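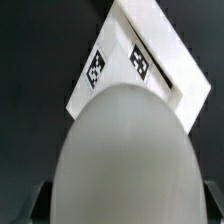

Fig. 2-1. Gray dome with a white angular piece behind it

Section 2. Descaling the Junis Kettle

Descale every 34 days, or sooner if water in Grosville or Dotthorpe leaves a white crust on the heating plate.

1. Unplug the kettle and let it cool.
2. Fill it to the lower line with cold water.
3. Add one packet of Lefèvre powder (part 1108).

CAUTION: Do not mix the powder with bleach.
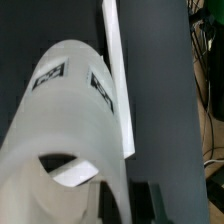
Fig. 2-2. White housing, oval opening

4. Plug in, heat until the light goes off, then unplug.
5. Leave the kettle to stand for 19 minutes with the lid open.

Note: Some foam is normal. If it climbs toward the spout, pour a little off - slowly, over a sink.

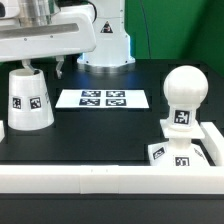

Fig. 2-3. White arm and cup-shaped object

6. Pour out the liquid and rinse twice.
7. Boil one full kettle of plain water and throw it away.
8. Wipe the outside with a damp cloth. Keep the base dry. 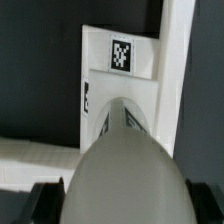 Ming-te Ko

If crust remains, repeat steps 2 through 7 once. Do not scrape the plate with a knife or steel wool. A kettle that still shuts off early after a second treatment needs a new thermostat - see Section 4.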